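Unit 6: Grasp Faults and the Slip That Was Not Logged

Read before the lab session. Bring your own copy of the fault table from Unit 5.

6.1 Background

The case comes from the Festdale teaching lab, where Annelore Sperling ran a pick-and-place study with a gloved five-finger hand. The task was simple: pick up one round object from the table, carry it to a basket, open the hand, return to start. The controller software was Mugo, with the grasp planner set to its default force limit.

The study called for 247 trials. At trial 148 the operator noticed that the summary screen still showed no failures, although the object had been dropped several times that morning. The run was stopped.

6.2 What the log said

Mugo marked a trial as a success when two conditions were met: the finger motors had reached their closing current, and the arm had reached the release pose. Neither condition says anything about the object. If it slipped out during the carry, the fingers closed a little further, the current stayed above the threshold, and the arm went on to the basket with nothing in the hand.

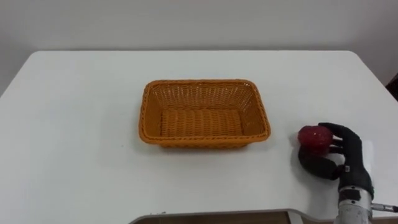
The glove made this worse. Fabric over the fingertips has less grip on a hard, smooth surface than the bare rubber pads do, and it also adds a small resistance of its own when the fingers bend. In Sperling's tests the glove alone was enough to hold the current above the threshold with the hand closed on air. The threshold had been set before the glove was fitted and was not checked again.

6.3 Review of the recordings

Chrysanthi Vlachopoulos went through the video for all 148 trials by hand. She confirmed 142 correct placements. The other six were drops, and all six had been logged as successes. In four of them the object left the hand during the lift. In two it left during the sideways move - both at the point where the wrist starts to turn.

6.4 Changes made

The closing threshold is now measured with the glove on and the hand empty, at the start of each session. The value goes in the session sheet.

Finger position is checked along with current. A hand that closes past the expected width raises a fault and the arm holds still.

Carry speed is limited to 40 percent until the first ten trials have been reviewed on video.

After a drop, the operator presses stop before reaching for the object. In the old setup the arm kept moving after a drop, and a person leaning in to retrieve it would have been inside the return path. No one was hurt, but the lab filed it as a safety event and you should treat it as one.

6.5 For the lab

Work in pairs, one at the stop button at all times. Measure the empty-hand current with and without the glove and record both. Then write half a page on which sensor you would add to confirm a placement, and what it would miss.

Reading for next time: the Manidel notes on contact sensing, first two sections only.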